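Villalobos Adult Literacy Program: Progress Report
Submitted by Florencio Sepúlveda, January 29, 2025

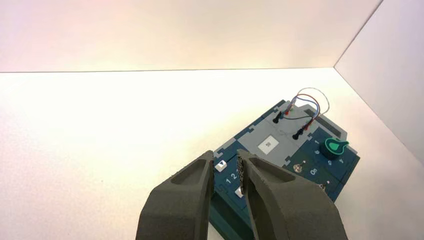
Enrollment

We have 142 learners on the rolls, up from 27 when the grant began in August. Evening classes at the Alline branch are full and there is a waiting list. Morning classes still have room.

Attendance drops when the number 40 bus is on its holiday schedule. We moved the late class up half an hour and will keep it there through spring.

Staff

Crisóforo Huerta took over the beginning reading group. We still need a second math tutor, and the opening has been posted twice.

Spending

Workbooks came to $749, which is under the budget line. We ask to move the balance to bus passes.

Next period

Placement tests for the waiting list, then a second evening section if a room can be found. The spring schedule will follow by email.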